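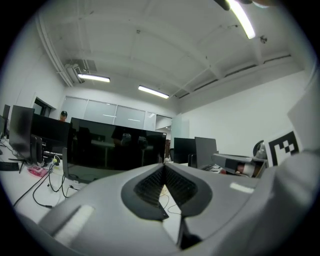 4. Marker check and pose tracking

Read this section before you record anything you plan to keep. The Flukgate tracker will give you a pose for almost any input, and the number it prints next to that pose is less use than it looks.

4.1 Before you start

The tracker looks for square black-and-white markers on a white card. It needs the printed side of the card in view and the whole outer border visible. The wide lens bends straight lines badly near the rim, so a marker that sits out to one side goes through the worst part of the lens model. Expect more error there, whatever the status light says.

Caution: Do not load a lens profile from another unit. It will load without a warning and every pose will be wrong by a small, believable amount.

4.2 Running the check

1. Close any other program that is reading the video stream.

2. Start Flukgate and open the Tracking tab.

3. Load the lens profile for the unit in your hand. The serial number in the title bar should match the one on the unit.

4. Enter the marker size in millimeters. Measure the print with a ruler. Office printers like to scale pages to fit, and the file name is no proof of anything.

5. Set the minimum marker width to 80 pixels. The default is 26, which gets more detections and a lot of junk along with them.

6. Hold the gripper still and press Sample. Wait for the counter to stop.

7. Open the log and look at the spread in all three axes. Ignore the field called "confidence" for now (see 4.3).

8. Move the gripper slowly toward the marker and back again, then press Sample a second time. Compare the two logs.

Note: Glossy monitors and lit ceiling fixtures can upset auto exposure. Lock the exposure before step 6 if the preview keeps getting lighter and darker.

4.3 What the confidence value means

Not much. It reports how well the corners fit the lens model, so a bad model that fits itself nicely scores well. Haruto Ebihara went through 1,374 logged poses from the Nagano bench in February and found high scores on poses that were plainly flipped. The Calico release notes say flipping is fixed. We still see it when the marker is close to face-on – keep the flip filter turned on.

4.4 If the check fails

No detections: lower the minimum width in small steps, and stop as soon as detections appear.

Pose jumps between two values: turn the card a little so it is no longer face-on, then repeat from step 6.

Slow drift while holding still: restart the Jinia time sync service and sample again. If it still drifts, send the log to Sreekumar Shetty with the lens profile attached. A screen recording on its own won't help him.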